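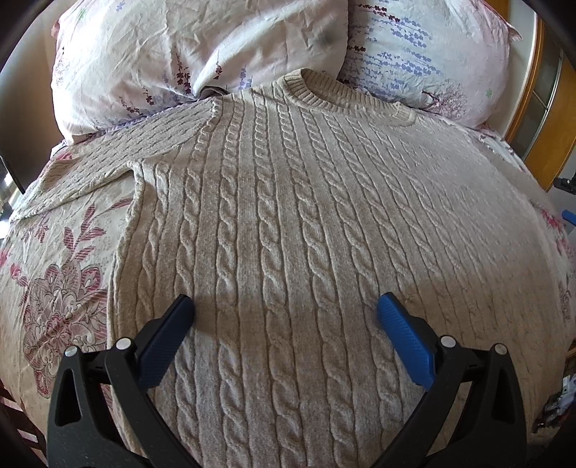 Parish archive workroom, Monday, February 26, 2024

Baptism registers, second pass. Finished checking the Alaoui transcription against the bound volume. 2,061 entries in the book, same total in the spreadsheet after I removed 2 rows that had been typed twice. Both were twins entered again under the godmother's surname.

86 entries still have no legible sponsor. I tried the raking light on the first dozen and got three names out of them. The others are faded right into the paper and I don't think more light will help. Marked them "illeg." and left the column open.

Latin first names: we are keeping the priest's spelling in column C and putting the everyday form in D. Please don't overwrite C, even where he is clearly wrong. He writes Iacobus three different ways on one page.

Adel Benmoussa came by after the noon Mass with the box from the old Morkero chapel. Mostly Mass intention slips and a confirmation list with the bishop's signature but no year. The list mentions a new side altar to St. Joseph, so it may be possible to date it from the building accounts. Box is on the lower shelf, not yet numbered.

Supplies: down to the last pack of acid-free folders. Ordered 500, letter size. The legal size can wait until we know how many marriage files are coming.

To do
– letter to the Grimow parish asking if their burial book begins where ours stops
– ask Adel about the key to the sacristy cupboard
– back up the spreadsheet to the second drive
– marginal notes on marriages, volume 2, start at the August entries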